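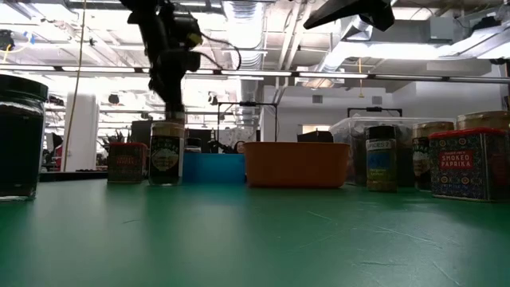 料理のほうがまだ楽だったんじゃないか、という声が部内から出たのは、課題が「スパイス棚の片づけ」に決まってすぐのことだったらしい。たしかに料理なら、焦がしても食べてしまえば証拠は残らない。片づけは残る。倒れた瓶がいつまでも机の上に寝ている。

ヒルハム工科カレッジのロボット部が目指しているのは、4月に開かれる学生競技会「サーンデール杯」である。出場は24チーム。人型が走るわけでも、機体どうしが殴り合うわけでもない。アームが瓶や缶をつかみ、決められた容器に入れる。観客席から見ると、几帳面な親戚の家に招かれたような気分になる競技だ。去年の決勝では、応援団が太鼓を叩くタイミングを最後まで見つけられなかったという。

部がこの競技のために立てた計画には「イルネス」という名前がついている。由来を尋ねると、部員たちは互いに顔を見合わせ、前の代が決めたと答えた。前の代に聞けば、たぶんその前の代が出てくる。

## 缶はまっすぐ立っているくせに

3月8日の練習を見せてもらった。緑色の天板に、瓶と缶と容器が並ぶ。金色の蓋の瓶があり、黒い蓋の瓶があり、トレーダー・ジョーズのスモークパプリカの缶がある。青い容器とオレンジ色の容器も出ている。夕飯の献立を想像しかけたが、部室での飲食は禁止だそうだ。

素人目には、丸い瓶より四角い缶のほうがつかみやすそうに見える。平らな面が向き合っているのだから、指を当てて閉じればいい。ところが部員に言わせると、缶は性格が悪い。少しでも斜めから挟むと、くるりと向きを変える。丸い瓶はどこから来られても同じ顔をしているぶん、まだ話が通じるのだという。機械の話を聞いているはずが、途中から人付き合いの相談に乗っているような気がしてくる。

瓶にも言い分はある。蓋に光が映り込むと、カメラの画像のうえでは蓋の形が変わって見える。色で見分けるつもりでいた初期のプログラムは、黒い蓋を影と取り違え、影のほうをつかみに行った。影は軽いので、つかむこと自体は成功したと記録された。この日の動作ログは削除されず、新入生への教材として今も使われている。

重さも油断ならない。競技規則では持ち上げる品の上限が900グラムとされていて、部では上限ちょうどの練習用の瓶を自作した。中身は砂である。ラベルには手書きで「塩」とあり、合宿のとき本当に台所へ持ち込まれかけた。

## 待つ時間のほうが長い

練習と聞いて、私は機械が休みなく動く光景を思い描いていた。実際には、人間が画面を見つめて黙っている時間が大半を占める。アームが動き、止まる。誰かが「あ」と言う。全員が画面に戻る。その「あ」に良いものと悪いものがあることは、半日も座っていると聞き分けられるようになる。語尾が上がるのが悪いほうだ。

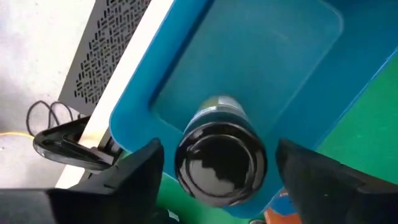
*手首側のカメラがとらえた瓶の黒い蓋。奥に青い容器の底が見える。*

部員がいちばん長く眺めるのは、手首のカメラの映像だ。人間の目なら瓶を横から見て、背の高さや傾きをなんとなく測る。真上に近い角度からだと、瓶はほとんど蓋になってしまう。輪の中に円があり、両脇に指がある。頼りになる情報はそれくらいで、部員はこれを「マンホール問題」と呼ぶ。改善案を書いた紙が壁に貼られ、その上に別の改善案が貼られ、いちばん上には弁当の注文票が貼ってある。

指を閉じる速さをめぐっては、部内が慎重派とせっかち派に割れている。慎重派の設定だと瓶は倒れないが、持ち時間の165秒を使い切っても机に品が残る。せっかち派の設定だと時間は余る。余った時間は、倒れた瓶を眺めて過ごすことになる。両者は交代でパラメータを書き換えており、朝と夕方でアームの性格が違う。折衷案も一度試されたが、遅くて倒れるという結果に終わった。

目下のライバルは、同じ地区のホヴランド高専である。聞こえてくる噂では、向こうはもう瓶を入れる順番まで最適化し、残りの時間でアームにお辞儀をさせる練習に入ったらしい。ヒルハム側はこれを心理戦とみて相手にしないことに決めた。決めたわりには、ホワイトボードの隅に「おじぎ（2秒？）」という書き込みがあった。消そうとした跡もあったが、油性だった。

帰りぎわ、家の台所は片づいているのかと聞いてみた。部員たちは急に画面のほうを向いた。ちょうど誰かが「あ」と言ったところで、語尾は上がっていた。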